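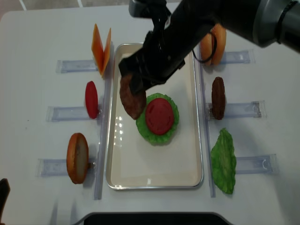
Lettuce and tomato down, patty next. Cheese and the bottom bun are still in their holders on the left.

Burger table, Tovthorpe

Gallery 9 - October

This page covers the burger table in the long room at Tovthorpe. It has a white top and stands on the grey tiles, and the tray sits in the middle of it. Most of the building went on the previous pages. The remaining notes are on the tray, the holders and the food, as several readers wrote in after gallery 8 wanting to know how the parts are set out.

The tray
Rectangular, with a thin silver metal rim and a smooth cream inside. The floor of it is glossy and picks up the lights. We had a darker one from Latham before this and the patty was hard to make out against it.

The holders
Clear acrylic, one ingredient to each, with a small slot at the inner end. A long clear rail runs down the left side of the tray and joins them up. From the top on that side: cheese, tomato, bottom bun. Fingerprints show badly on acrylic, so they get a wipe with a soft cloth every morning.

The cheese
Two thin square slices, bright orange, opened out in a V. They stand up well like this.

The lettuce
One ruffled leaf laid flat. The tomato goes on top and leaves a ring of green showing.

The bun
Golden-brown at the rim and pale on the cut side, with a few darker spots. The Vasconcelos set has a plainer bun, and we prefer this one.

Gallery 10 will be the Roduvley shelves. Larger prints can be ordered at the front desk, 2 sizes, matt only.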